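Isenholm Youth Lacrosse: Progress Report
Prepared by Precious Tolentino, May 7, 2024

Spring registration closed with 175 players, up 12 from last season. We are fielding nine teams, and all but one have a certified head coach. The under-11 girls are sharing a coach with Skaltstead for now. 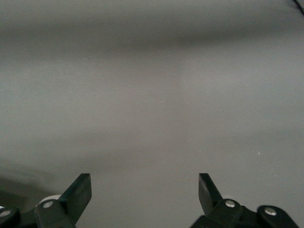
Gray surface, close up.

Grant money spent so far went to goalie gear, field rental and referee fees. The second set of nets is on back order. We expect to run the summer clinic in July and will send final costs after that.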